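Home Stories Ask Us Make and Do Grown-ups

How does a robot know where to put its hand?

By Hubert Kalinowski, 25th September

Close your eyes (after you've read this bit, please!) and try to touch the tip of your nose. Easy, isn't it? Your brain knew how far to bend your elbow and how to turn your wrist, and you hardly had to think. A robot arm has to work all of that out with numbers, and the part that does the working out is called software.

The arm at our workshop has six joints. If you tell the software where the gripper should go, it finds an angle for every joint, a bit like solving a puzzle backwards. Then it plans a path, checking up to 4000 little positions on the way so that the elbow never bumps the table.

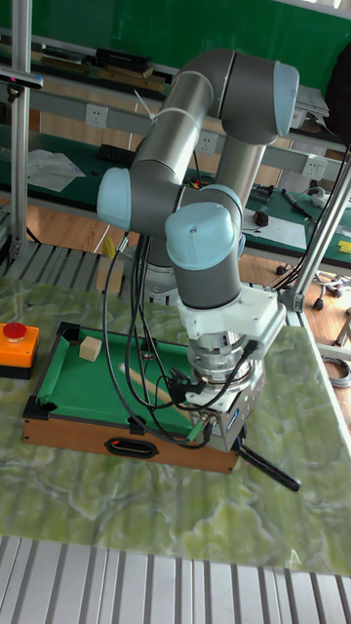

PLIRNSIDE, October – A toy-sized pool table makes a lovely place to practise, with its small wooden cube and its cue stick lying across the green felt. We call our planning program Hadach, and before the arm moves at all, Hadach tries the whole journey on a pretend table inside the computer. If the pretend arm hits the pretend rail, it goes back and looks for another way round, and it may do that 700 times without getting the least bit grumpy!

And what about the big red button on the orange box over on the left? It's the emergency stop, and any grown-up working with the arm can press it.

Now try your nose again, but very slowly, and see how many joints you can feel moving.

Last updated: October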